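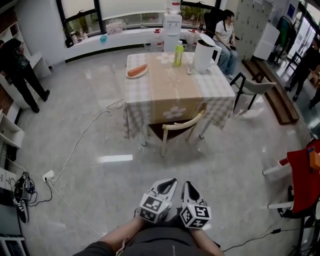 3 min read

14 Dec 2025

Coltum opens hand-guided teaching programme for household robots at its Brasberg site

Coltum has today confirmed the start of a programme in which robots are taught everyday household tasks by people who carry out those tasks themselves, using a pair of hand-held grippers. The work is based at the company's Brasberg site and is being carried out jointly with Sunberg, which supplies the grippers and the software that turns each recorded movement into training material.

Under the programme, a trained demonstrator holds one gripper in each hand and completes a task from start to finish at a normal pace. Each gripper ends in two flat, tapered fingers and has a white cube fitted near its base. The cube is covered in black-and-white marker patterns, which allow the position and angle of the gripper to be followed throughout the demonstration. A view from head height is recorded at the same time, so that the movement of the hands can be matched with what lies in front of them.

The first tasks concern the table. Demonstrators work with ordinary items such as a plate of food, a bottle of drink and an electric kettle, set out on a patterned tablecloth. Coltum chose to begin with these items on the advice of Sunberg, whose earlier trials had shown that handles, smooth plastic and soft food each call for a different grip and a different approach.

The programme has set itself a target of 1000 completed demonstrations by July. A total of 18 demonstrators have been trained so far, working in sessions of no more than two hours. Each session is devoted to a single task. The demonstrator returns the items to a new starting position before every attempt, in line with a written plan agreed by both companies.

Coltum has used remote control for teaching since the Brasberg site opened, and will continue to do so. In that method an operator guides a robot arm from a separate station and the arm's own movements are recorded. The company considers the method well suited to heavy or slow work. For light tasks at a table, its own comparison found that demonstrators using hand-held grippers needed less training before their recordings were of acceptable quality, and that they were more willing to repeat a task which had gone wrong.

A spokesperson for Coltum said: "People know how to lay a table and how to pick up a kettle. Our aim is to record that knowledge as directly as we can, in rooms that are furnished and in daily use. We are grateful to our demonstrators for the patience and care they bring to the work."

Recording takes place in shared areas of the site as well as in its closed test rooms. Tables, chairs, shelving and office furniture are left in place, and other members of staff may be present. Sunberg has advised that recordings made only in cleared rooms tend to produce robots that perform poorly elsewhere, and the session plan therefore requires a change of location at regular intervals.

All recordings are checked before use. Those in which the markers are hidden for too long, or in which the task is not completed, are set aside and reviewed separately. Staff who work in the shared areas have been informed of the programme and may ask for any recording in which they appear to be withdrawn.

The material will first be used to train Swanson, Coltum's two-armed service robot. Swanson will be fitted with fingers of the same shape as those on the hand-held grippers, so that a grip recorded by a demonstrator can be repeated by the robot with as little adjustment as possible. Six Swanson units have been set aside for this purpose. Testing at the table will begin once the July target has been met, and the results will be published on the Coltum website.

A second group of tasks, covering the opening of cupboards and the sorting of small items on shelves, is in preparation. Coltum and Sunberg will announce the details in due course.

Notes to editors

Coltum develops and tests service robots for homes and care settings. Its Brasberg site houses the company's teaching, testing and repair teams.

Sunberg makes hand-held teaching equipment and related software.

Enquiries about the programme, including requests to visit the Brasberg site, should be sent to the Coltum press office.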